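# Drinley Price Building

The **Drinley Price Building** is a former seed warehouse turned design studio and public workshop, standing on the sloping side of Drinley's old market square. It is best known for its long north roof, a run of 16 glazed bays that throw a soft and very even light into the upper floor, and for the brickwork of its street front, which local people are rightly fond of.

The warehouse was put up for the Price seed company, which needed dry floors and good air above all else. The builders gave it thick walls, small low windows and a timber frame of generous size -- far more generous, in fact, than sacks of seed ever asked for -- and it is largely thanks to them that the later conversion could keep so much of the old structure in place.
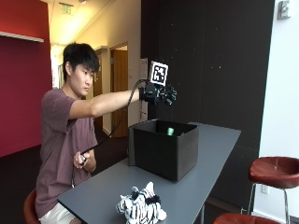 The conversion was drawn up by the practice Desetti, whose first scheme would have taken out the middle floor altogether. A gentler plan was agreed in the end, with a single opening 12 metres long cut beneath the roof glass, so that daylight now reaches right down to the entrance hall. The new stair climbs one side of this opening and pauses at a broad landing, where visitors tend to linger a good while before carrying on up.

Of the original cast-iron columns, 63 remain, most of them on the ground floor. They were cleaned and painted a dark green matched to old flakes found behind the goods hoist. The hoist itself no longer runs, but its wheel can still be seen from the top landing.

The building reopened one July and was given a commendation in the Sketetti Prize for reused buildings, which drew 272 entries that year. The judges spoke kindly of the roof, and rather less kindly of the signs by the front door, which have since been replaced.

## See also

- Drinley market square
- Sketetti Prize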